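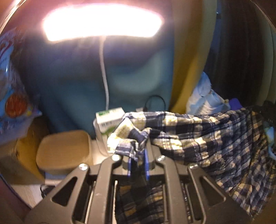 El presupuesto tenía que estar cerrado antes de que terminara junio y en la hoja seguían tres renglones sin cifra. Empecé por las pinzas. Dristley las vendía a 187 la unidad, con los tornillos aparte, y Grolstead ofrecía un precio mejor si pedíamos 40, una cantidad absurda para un taller como el nuestro. Yo quería cuatro. Miré la camisa de cuadros azules y crema, sujeta entre los dos dedos azules, y anoté en el margen: dedos de repuesto, dos juegos. Después lo taché y puse tres.

El segundo renglón era el brazo. El de Doucette pasaba de 3,000 sin contar el transporte, y el transporte no lo sabía decir ni el vendedor. Llamé dos veces. La segunda vez me pidió el código postal, me dejó esperando con una música de piano y volvió para preguntarme si teníamos montacargas.

– Tenemos escalera – dije.

– Entonces le mando otra cotización.

No llegó esa tarde. Mientras tanto hice las cuentas del alquiler: 200 al mes, mantenimiento incluido, contrato mínimo de un año. Salía más barato si el proyecto se acababa pronto. Nunca había escrito un presupuesto pensando en cuándo se iba a acabar algo, y me costó rellenar la casilla.

El tercer renglón decía «imprevistos». En Cemness, donde trabajé antes, lo llenaban siempre con lo que sobraba. Aquí no sobraba nada. Puse el precio de una pinza, guardé el archivo y bajé a medir el ancho de la escalera.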